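Inicio | Número actual | Archivo | Normas para autores | Contacto

4. El suelo del habitáculo: alfombras, aislantes y decisiones de taller

Quien haya levantado alguna vez la alfombra de un coche antiguo sabe que el olor llega antes que la vista. En las secciones anteriores hemos tratado la carrocería y la pintura, que son, con toda justicia, las partes de la restauración que más literatura han generado, y nos toca ahora bajar la mirada hasta un lugar bastante menos fotografiado. El suelo del habitáculo recibe barro, café, lluvia de ventanillas mal ajustadas y décadas de zapatos, y casi todo lo que sabemos de él procede de la memoria de los tapiceros, que son gente generosa con sus historias pero poco dada a escribirlas.

Nuestro propósito en esta sección es modesto. Queremos contar cómo toman sus decisiones los aficionados y los talleres pequeños cuando se encuentran con una alfombra original deteriorada: si la conservan, si la refuerzan por debajo, si la copian o si la sustituyen por un juego comercial. Partimos de las entrevistas y visitas realizadas para el proyecto Stelach, al que ya nos hemos referido en la introducción, y de los cuadernos de trabajo que nos prestaron en los talleres de Bramumwood y Paewai. Agradecemos desde aquí la paciencia con que nos atendieron, sobre todo en Paewai, donde nuestra visita coincidió con la entrega de un descapotable y hubo que conversar, literalmente, entre dos asientos desmontados.

4.1. Lo que se entiende por «original»

Conviene empezar por la palabra, porque da más guerra de la que parece. Para algunos propietarios, la alfombra es original si salió de fábrica con el coche, aunque le falte la mitad y el resto se deshaga al tocarlo. Para otros basta con que el tejido, el color y el ribete correspondan al catálogo de la época, y no les inquieta demasiado que la pieza se haya cosido el invierno pasado. Entre ambas posturas hay un territorio muy amplio, y es en él donde vive la mayoría de nuestros informantes: personas que guardan un retal auténtico en una caja, por si acaso, y que mientras tanto conducen sobre una alfombra nueva.

Arif Nasution, que llevó los cuadernos de Bramumwood durante toda la fase de campo, propuso distinguir entre originalidad de materia y originalidad de forma. La primera se refiere a la fibra misma, al pelo y al soporte. La segunda, al patrón: dónde caen las costuras, cómo se dobla la pieza sobre el túnel de la transmisión, qué ancho tiene el ribete junto al umbral de la puerta. Nos parece una distinción muy útil y la adoptamos en lo que sigue, aunque reconocemos que en el taller se usa poco. Allí se dice sencillamente «es la suya» o «no es la suya», y todo el mundo se entiende.

La originalidad de forma resulta ser la más frágil de las dos, por extraño que suene. Una alfombra muy gastada conserva a menudo suficiente fibra en las zonas ocultas, bajo los asientos o detrás del pedalero, como para identificar el tejido sin grandes dudas. El patrón, en cambio, se pierde en cuanto alguien corta la pieza para llegar a un tornillo. Hemos visto cortes limpios y cortes hechos, a juzgar por el borde, con lo primero que había en el cajón. En ambos casos el tapicero tiene que reconstruir el contorno con papel de estraza y mucha prudencia, y la prudencia consume más horas que la costura.

4.2. Debajo de la alfombra

El soporte merece unas líneas aparte. En los coches de la muestra predominaban el yute y los fieltros de fibra reciclada, materiales nobles en su día y de comportamiento bastante ingrato cuando retienen humedad. El yute se deshilacha y pierde cuerpo. El fieltro se compacta, se endurece en unas zonas y se vuelve polvo en otras. Lo que el propietario percibe entonces es una alfombra que «no asienta», que se arruga bajo el talón y que deja pasar un ruido de rodadura que antes no estaba, o que quizá estaba y no se oía.
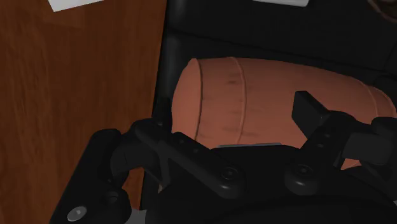
Figura 7. Simulación por ordenador: pinza negra de dos dedos y cilindro de color salmón con bandas acanaladas.

La respuesta más habitual consiste en colocar una base nueva, recortada a medida, y devolver la alfombra antigua a su sitio. Es una solución amable, que respeta el tejido y mejora mucho la comodidad, y se deshace sin daño si la base no va encolada a la pieza. Aquí las opiniones se dividen. En Bramumwood prefieren presentar la base suelta y sujetarla solo en los bordes, para poder levantarla en cada revisión y comprobar la chapa. En Paewai la pegan al suelo por puntos, con el argumento muy sensato de que una base que se mueve acaba moviendo también la alfombra, y de que al pedal del acelerador no le conviene compañía.

No hemos encontrado razones para declarar vencedora a ninguna de las dos escuelas. Sí podemos decir que el grosor importa más que el método de fijación. Una base demasiado gruesa levanta la alfombra junto al umbral, fuerza las costuras y hace que los embellecedores no lleguen a sus tornillos; varios propietarios nos contaron que habían comprado el material más mullido de la tienda, llenos de ilusión, y que tuvieron que retirarlo entero al montar los asientos. La recomendación que recogimos una y otra vez fue presentar los asientos y los embellecedores antes de fijar nada, por pesado que resulte volver a sacarlos.

Queda la cuestión de la chapa. Ninguno de los talleres coloca una base nueva sobre un suelo que no se haya limpiado, secado y protegido, y en los dos nos insistieron en que el secado no se mide a ojo. Bramumwood deja el coche con las puertas abiertas bajo techo todo el tiempo que haga falta, y en diciembre puede hacer falta bastante. Los cuadernos registran un caso en que la base se cortó y se presentó a la espera del secado, se volvió a guardar y terminó olvidada en una estantería hasta que el dueño llamó para preguntar por su coche.

4.3. Coser, copiar o comprar

Cuando la pieza delantera está partida, cosa frecuente, se plantea si vale la pena unirla. La costura a tope por el revés, reforzada con una cinta, da buenos resultados en tejidos de pelo cortado, porque el pelo cubre la línea con un cepillado paciente. En los tejidos de bucle la unión se nota siempre un poco. Algunos propietarios la aceptan con cariño, como se acepta un zurcido en un jersey heredado, y otros no pueden dejar de mirarla cada vez que abren la puerta. Un buen tapicero procura averiguar a cuál de los dos grupos pertenece su cliente antes de enhebrar la aguja.

La copia completa exige encontrar un tejido cercano, y aquí aparece el problema del color. La alfombra original ha envejecido de manera desigual: clara junto a los cristales, oscura bajo los asientos. ¿Qué tono se copia? Los cuadernos de Bramumwood muestran una preferencia constante por el color protegido de la luz, que se acerca más al de fábrica. El inconveniente es que la alfombra nueva desentona entonces con unos paneles de puerta y una tapicería que sí han tomado el sol, y el conjunto puede quedar más raro que antes de la intervención. En Paewai trabajan al revés y buscan la armonía con lo que se conserva, aun a costa de apartarse de la muestra.

En cuanto a los juegos comerciales, los entrevistados citaron sobre todo los de Zurkance, que se venden ya cortados por modelo. El juego que pudimos examinar costaba 700 euros y venía en 7 piezas; un encargo equivalente a medida se presupuestó en 1.000 euros, sin contar el desmontaje de los asientos. La diferencia es menor de lo que esperábamos, y varios aficionados nos dijeron que, de haberla conocido, habrían elegido de otro modo. Hay que sumar, eso sí, las horas de ajuste. El juego examinado necesitó recortes en 2 de las piezas, ambas en la zona del túnel, donde las tolerancias de la carrocería son más caprichosas y donde cualquier reparación antigua de chapa cambia la curva.

4.4. El registro de lo que se hace

Nos gustaría detenernos, para terminar la sección, en un asunto que quizá parezca administrativo y que a nosotros nos ha acompañado durante todo el trabajo. De los coches que visitamos, muy pocos conservaban alguna nota sobre intervenciones anteriores en el suelo. Había facturas de motor guardadas con verdadera devoción, fichas de pintura con su código y hasta el recibo de una antena, pero de la alfombra no se decía nada, como si hubiera estado siempre ahí. El siguiente restaurador se encuentra así con una base de espuma, un ribete cosido a mano y un corte remendado, y no tiene forma de saber en qué orden llegaron.

Proponemos una ficha sencilla, de una sola cara, que acompañe al coche en la guantera o en la carpeta de documentos. Debería recoger el tejido y el soporte encontrados, las piezas retiradas y su destino, el tipo de adhesivo si lo hubo, y un contorno a escala de las piezas nuevas. Nasution añadió a la suya un sobre grapado con una muestra del pelo antiguo, idea que nos pareció estupenda y que los dos talleres han incorporado. El contorno es lo que más trabajo da y también lo que más se agradece después. Quien no quiera dibujarlo puede conservar los patrones de papel enrollados, con el lado izquierdo y el derecho bien marcados, pues son casi simétricos y se confunden con una facilidad pasmosa.

Los retales originales, por pequeños que sean, deberían guardarse secos y sin doblar. En la sección siguiente pasamos a los asientos, cuyos rellenos plantean dificultades parecidas, con el añadido de los muelles y de unas cuantas grapas muy bien escondidas.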